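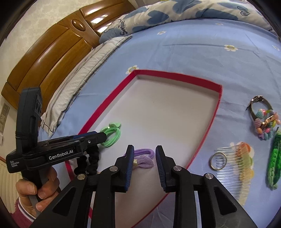

Hair ties in the red-rimmed box, with a watch, bracelet and comb still to be sorted on the bedsheet.

Small accessories: sorting and storage

Bedroom storage notes, part 2. Text by Nermina Kos, checked by Teodora Kovačević.

The last item dealt with folded textiles, where the limiting factor is shelf depth. Small accessories present a different problem. They take up very little volume, they tangle, and several of them can be damaged by the piece stored next to them. Most of the letters received after the textiles item asked about hair ties, so these come first.

Work surface

A made bed is a suitable surface for sorting. The sheet should be pulled flat and should be one plain color if possible. Clear plastic combs and thin metal rings are hard to find on a printed pattern. The blue sheet used here gives fair contrast with silver and pastel beads and poor contrast with anything navy. Take the pillows off first. A small ring that slides under a pillow generally goes into the laundry with the pillowcase.

A hard table works for everything except beads, which roll. If a table is the only option, lay a towel over it.

The box

An open box with a low wall is preferred to a lidded one for items used daily. A white floor is useful, as black elastics and dark clips show up against it without any searching. It also shows lint, and it will need wiping more often than a dark one. Oruver sells a similar tray in gray, and Stedholm has one with a removable divider. The divider on the Stedholm tray does not reach the floor, and thin elastics pass under it. Two readers have reported the same fault. A strip of felt glued along the bottom edge closes the gap.

Measure the drawer before buying. The inside height matters more than the width, and the figure printed on the packaging is often the outside one.

Hair ties and scrunchies

Elastic goes in flat and unstretched. Wrapping ties around a bottle or a card tube keeps them tidy but holds them under tension the whole time, and they lose recovery sooner. Anyone who prefers a tube should choose one narrower than the relaxed tie.

Ties with metal parts, such as a band with a small clasp, should be kept at one side of the box. The clasp catches on the fabric of a scrunchie and pulls threads. The same applies to older ties with a crimped metal join, which can also catch hair and are best thrown out.

Remove hair before storage. A seam ripper run once along the elastic lifts most of it. Fabric scrunchies can be washed at low temperature in a mesh bag and dried flat. Do not tumble dry them. Check each tie by stretching it to double its relaxed length and letting go. If it comes back wavy, or if rubber strands show through the cover, discard it.

Watches

A leather strap should be stored buckled in a loose curve or laid out at full length. It should not share a box with elastics, many of which have dye that transfers to leather in warm rooms. Last July we had one tan strap returned with a purple line across it, and neither saddle soap nor the Bošković leather cleaner moved it.

Wipe the back of the strap with a dry cloth before it goes away. Leave it in open air overnight if it has been worn during exercise. The buckle is the part that scratches other things, so keep it facing away from any watch glass.

Beaded bracelets

Strung bracelets tangle with buckles more readily than with each other. To separate a bracelet from a watch strap, open the buckle fully, hold the strap still and move the beads. Pulling on the strap puts the load on the bracelet cord, usually close to the knot, and that is where it fails. Where a bracelet also carries a watch face, support the face in one hand during the work. Its weight is enough to stretch a thin cord.

Store bracelets singly. A shallow compartment is enough. Hanging is acceptable for metal chain but will lengthen elastic cord over time.

Combs and clips

Clear plastic combs crack at the root of the teeth, normally after something heavy has been set on them. Lay them on top of other items or upright along the wall of a drawer. Wash in lukewarm water with a little dish soap. Hot water clouds some clear plastics, and the clouding is permanent.

Claw clips can be clipped to the rim of a box if the wall is thin enough for the jaw to close without strain. On a thick wall the spring is held open and weakens.

Rings and loose hardware

Key rings without keys collect in accessory drawers for no good purpose. Move them to wherever keys are kept. If a ring has opened to the point where a sheet of paper passes between the coils, it should not be trusted with keys again.

Knitted and braided pieces should be kept apart from every kind of metal hardware - snagging is the main cause of damage and is hard to repair neatly. Roll them. Folding leaves a crease in anything with a firm braid.

Order of work

Elastics first, as they are quickest and clear the most space on the sheet. Then watches and strung pieces, which need separating by hand. Combs and clips go last, on top. Anything of uncertain use is put in an envelope marked 18th March and reviewed when the drawer is next emptied. If the envelope has not been opened by then, the contents can go.

Labels

Labels are unnecessary on an open box. For lidded boxes, Sarkelus paper labels hold well on card and badly on smooth plastic, where the corners lift after a few weeks. Degrease the plastic with rubbing alcohol and let it dry before sticking. Masking tape and a soft pencil do the same job and can be changed without leaving residue.

Correction to part 1

The maximum load given for the wire shelf was wrong. The figure of 16 kg is for the pair of shelves and should be halved for one. Readers who loaded a single shelf to the printed figure should check the rear brackets for bending.

Part 3 covers belts and scarves. Questions on either can be sent to the usual address, with the inside drawer measurements included.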